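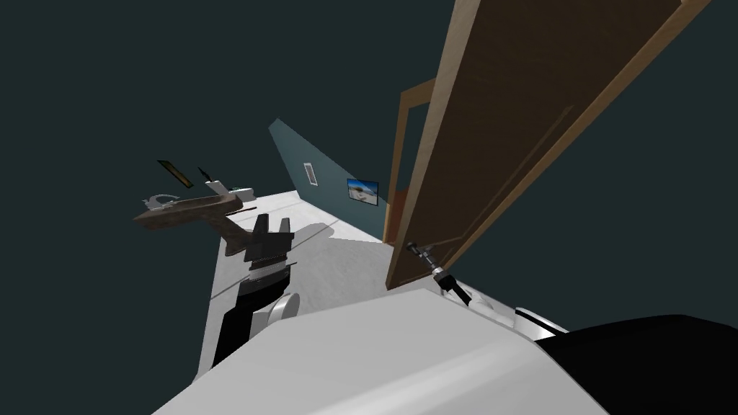
Category: Simulation / Mobile manipulator / Door tasks

Ticket 1186 -- Right gripper pushes door off-line, head camera view tilted
Status: Open, waiting on second test
Opened by: Kenji Strickland
Site: Gesholm
Cell: Ambrose (two-arm base, simulated copy)

Problem as reported

The door task on Ambrose stopped finishing after the October update to the Gravton scene pack. The base drives up, the right arm reaches for the door, the fingers touch the lower corner and the task then times out. The left arm stays raised with its gripper open by the tabletop and never gets its next command. No error in the main log, only the timeout.

The head view is also steeply tilted while this goes on. It was close to level before the update. I don't know yet if the two things are linked.

What I expected

Right gripper meets the door at handle height, pushes, backs off. Left arm folds in before the base moves through the doorway.

Log

09:10 Restarted the simulator and loaded the saved start state. Same result. Timeout at step 2012.

09:35 Ran again with the left arm parked by hand before the start. Right arm did the same thing and timed out at the same step, so the left arm is not what is holding it up.

10:05 Checked the joint limits in the robot file against the Pevinach copy. No differences in either arm. One difference in the neck: the roll joint has no stop set in ours. Put the stop back in.

10:20 Ran with the neck fix. View now comes up level and stays level until the right arm makes contact, then tips over again. Better but not right. Saved the joint trace.

11:15 Looked at the trace. The neck is being told to roll. The command comes from the look-at routine, which is following a point on the door. When the door swings, the point swings with it and the head goes after it. The old scene pack had that point on the door frame, where it doesn't move.

11:40 Moved the look-at point back to the frame. View level for the whole run. Timeout still there.

13:30 Went back to the contact itself. The door model in the new pack has its origin at the bottom corner. The old one had it at the handle. Our grasp target is written as an offset from the origin, so the arm has been going where it was told, just much too low. That fits with the fingers landing on the corner.

14:00 Added an offset to the grasp target to bring it back up. First run: the arm reached the right height but the wrist turned the long way round and clipped the base panel. Stopped it by hand.

14:25 Set a preferred wrist angle. Arm goes up cleanly. Door pushed, gripper backs off, left arm gets its command and folds in. Finished at step 445.

14:50 Repeated 47 times from random start positions. All finished except two, both where the base started very close to the wall. I think those two are an old problem with the base planner and should have their own ticket.

Changes made so far

Neck roll stop restored in the robot file.
Look-at point moved from the door to the door frame.
Grasp target offset added for the new door model.
Preferred wrist angle set for the right arm, door task only.

Still to do

Run the same test on the Pevinach copy with the new scene pack. It has the neck stop already but will have the same trouble with the door origin.
Check the cupboard and drawer models in the pack. If their origins have moved as well, those tasks will need offsets too -- please don't run them overnight until that's done.
Ask whoever keeps the Gravton pack whether the origin change was meant. If they put it back, my offset has to come out or the arm will reach too high.

Leaving this open until the Pevinach run is in. The joint trace from 10:20 and the settings file from 14:25 are both attached to the ticket.

K. Strickland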